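Rollivholm Hand Gripper Kit, Pair

$279 for the pair, or $196 for a single
Ships from our workshop in Berncombe
Finish: black
Skill level: comfortable with a screwdriver and a small Allen key

If you have been building an arm in your garage, or sharing one with the other members of a workshop, you have probably reached the point where the arm moves beautifully and has no idea what to do with itself. That was where we were when we started on the Rollivholm. We wanted something you could pick up in your own hand and use on ordinary household things, with jaws close enough to the ones on the arm that whatever you learned at the table would carry over (and it does carry over, more than we dared hope when we were cutting the first set!).

The kit is a pair of grippers, one for each hand, and most of our customers end up working with both at once even if they planned to start with a single. One hand minds the bottle and the other is free for whatever comes next.

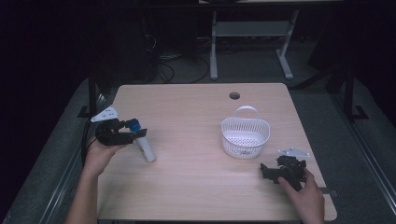

Rollivholm pair in use with a capped bottle and a small handled basket.

Each gripper comes with a white triangular plate for the top, drilled with small holes so you can bolt on whatever markers or brackets your own build calls for. We leave the pattern plain on purpose, as everybody's setup is different and we would sooner you drilled one more hole than fought with ours. The body and jaws arrive assembled. The plate doesn't, so set aside 30 minutes for that, and maybe a cup of coffee.

A word about cables, while we're here. Give yourself more slack than you think you need, and run it down the side of the table away from your elbow. We sell a 5 foot extension under the Clokholm name that fits either hand.

The fingers are chunky, and we like them that way. They open wide, so you can come at a basket or a bowl from above without having to line everything up first, and there are small screw holes in the top for fitting add-ons. Black plastic does show dust and scuffs once it has been worked for a while. A soft cloth takes care of the dust, and the scuffs we have learned to be fond of.

If you are fitting the pair alongside a Moldovan arm, order the adapter ring at the same time and we'll pack it in the same box, which saves you paying shipping twice. 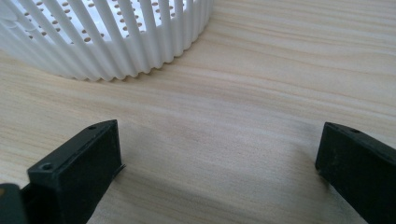 Berncombe Bench Club: We bought the pair in March and my only gripe is the squeeze, which felt stiff for the first few evenings. It loosened up nicely after that. Would love a softer spring as an option for the younger members.

Thank you for that, and yes, a softer spring is on the bench now. It will swap in with the same two screws, and anyone who already owns a pair can order the springs on their own.

In the box: two grippers, two top plates, plate screws, one Allen key, printed instructions.
Not included: adapter ring, cable extension.
Returns: 30 days, in whatever box you have handy.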